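Ticket reference: Utulel workcell, equipment request and grip faults
Opened: 28 February 2019
Raised by: Dayana Ventura, Equipment Planning
Assigned to: Hậu Mạc, Technical Support
Status: open, awaiting budget decision
Priority: normal

**Summary**

The two-arm workcell used on the Utulel project has reported repeated grip faults on bottle handling. The project has asked for a replacement pair of grippers from next year's equipment budget. Equipment Planning requires a technical finding before the request can go forward, and Technical Support has been asked to establish whether the fault lies with the grippers, the fingertips, the cabling or the control settings.

**Fault as reported**

The control software shows "grip not confirmed" after the jaw closes on a bottle. The fault stops the run and the operator must clear it by hand. It is reported on both arms, although more often on the left. The project first noted it in July and treated it as a settings matter until the number of stopped runs began to affect the work plan.

**Entry 1, Hậu Mạc**

The cell was restarted and both jaws were opened and closed without a load. No fault was recorded. The motor current on each side was within the limits given in the Magaña handbook. The software version matches the one held on file and no update is outstanding.

The same test was then repeated with a bottle in place. The right jaw completed the full set of 300 closures with 5 faults. The left jaw was stopped before the end of its set, as the fault returned on several closures in succession and there was no value in continuing.

**Entry 2, Hậu Mạc**

The cables for the two grippers were exchanged at the controller. The higher fault rate stayed with the left gripper. The cable and the controller port are therefore ruled out as the cause of the difference between the two sides. The cables have been returned to their usual positions and labelled.

**Entry 3, Ezequiel Arriaga**

The fingertips were examined with the power isolated. The contact faces on the left gripper are polished by use, and one has a slight hollow near the tip. The right pair is worn to a lesser degree. The maintenance sheet calls for fingertips to be changed every 600 hours of operation. There is no record of a change since the cell was commissioned.

A screw on the left upper finger was also found below the stated torque. It was tightened and marked. This reduced the play in the finger but did not clear the fault.

**Entry 4, Hậu Mạc**

The closing force was raised by one step on both sides and the grip confirmation window was lengthened. Before the loaded runs were resumed, both arms were brought to the ready position with the jaws open and the water bottle upright on the table between them.

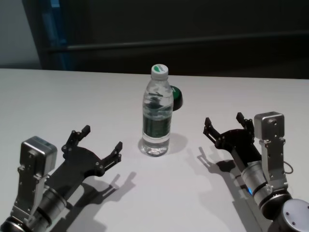
Hậu Mạc

With the revised settings the right side ran without a fault for the remainder of the session. The left side improved but still failed to confirm on some closures. Raising the force by a further step is not advised. A thin-walled bottle gives way under the jaw, and the software may then read the change in width as a lost grip.

The revised settings have been saved under a separate profile. The original profile has been kept and should be restored if the cell is used for any task other than bottles.

**Entry 5, Dayana Ventura**

Thank you for the above. For planning purposes, please confirm which of the following the findings would support:

| Option | Scope | Budget line |
|---|---|---|
| A | New fingertips, both grippers | Consumables |
| B | New fingertips, plus service of the left gripper by the supplier | Maintenance |
| C | Replacement of both grippers | Capital |

The project has put forward option C and has attached a quotation from Brusberg. The quotation does not include mounting brackets, delivery or the time needed to set up the cell again. A capital request that omits these items will be returned.

**Entry 6, Hậu Mạc**

The findings support option A in the first instance. The motors, wrist joints and cabling show no fault that would justify replacement. If the left side still fails to confirm with new fingertips fitted, option B should follow. Option C is not supported on the present evidence.

It should be noted that Terketti, our current supplier for this item, sells fingertips only in packs of 4. One pack would serve both grippers. A second pack should be ordered at the same time and held in stores, as the lack of a spare set is one reason the change was missed.

**Entry 7, Hermenegildo Tapia**

Reviewed for the equipment budget. Two packs of fingertips are approved from consumables. An allowance for supplier service is to be carried in the maintenance line until this ticket is closed. The capital request is deferred and may be submitted again with a full costing.

**Actions outstanding**

- Order two packs of fingertips from Terketti (Dayana Ventura)
- Fit new fingertips and repeat the loaded test on both sides (Ezequiel Arriaga)
- Enter the fingertip change interval in the maintenance calendar (Hậu Mạc)
- Inform Tonantzin Sandoval, as project lead for Utulel, of the deferral and the reasons for it (Dayana Ventura)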